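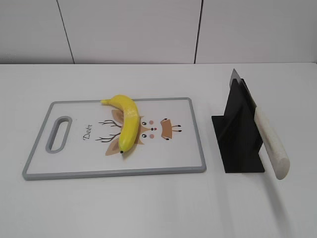 Every kitchen has one cutting board that does all the work and several that lean against the wall feeling important. Mine is the one with the cartoon on it. It has a white surface, a gray rim, a slot for a handle, and a deer with two pink dots on its cheeks and the word "Deer" printed near its antlers, in case the antlers left any doubt. I own a heavy walnut board that came in a cloth bag with a care booklet. The deer gets the banana. The deer gets nearly everything.

I didn't plan it this way. When I moved to Bridby I had a kitchen with 11 inches of usable counter between the stove and the sink, and I responded to this by reading a great deal about cutting boards. The walnut one came from Portela, a shop on the harbor road where the staff speak softly and the price tags face the wall. The booklet asked me to oil it monthly, dry it standing up, and never introduce it to a beet. I oiled it in July. I believe it was July.

The deer was bought on the same trip, two doors down, for 4 dollars, while I waited for the walnut board to be wrapped.

There is a certain kind of cook who will tell you a cartoon has no business under a knife. I have been that cook, at other people's houses, silently. But a picture on a board has its uses. You learn where things go. Garlic gets chopped on the forehead. Lemons are cut toward the antlers, where the juice has farther to run before it reaches the counter. After a year of this I could find the middle of the board in the dark, and during the long power cut last winter I more or less did.

Knives are a separate vanity. For years mine lived in a drawer with the whisk, the corn holders, and a melon baller I have never once seen a melon near. Every trip into that drawer was a small negotiation. Then I spent a weekend at a rental in Jundurside where the kitchen had a single decent knife standing upright in a plain black holder next to the board, and I cooked better for two days than I had in months. Possibly it was the sea air. I went home and ordered a holder anyway.

The one I wanted was made by Dakitz and had room for a family of knives, including a tomato knife, which I did not own and immediately felt the lack of. I got as far as the checkout page. The total was 200 dollars before shipping, and shipping was apparently by private coach. I closed the laptop and sliced a banana onto some toast.

What I have now is a holder beside the board and a knife that comes to hand without a search party. Bananas hardly require it. A butter knife would do, or the side of a fork if you are raising small children and have let go of appearances. Still, I like the clean coins a proper blade makes, and I like not opening the drawer.

The walnut board comes out for guests. I put cheese on it, and they say what a beautiful board, and I say thank you, it needs oiling. Then I go back to the kitchen and cut the bread on the deer.

Filed under: Home & Table / Kitchen Notes

More from this section
The Drawer Next to the Stove: A Survey
400 Square Feet and a Roasting Pan
Do You Need a Tomato Knife?
Toast, Reconsidered
A Weekend of Cooking in Somebody Else's Kitchen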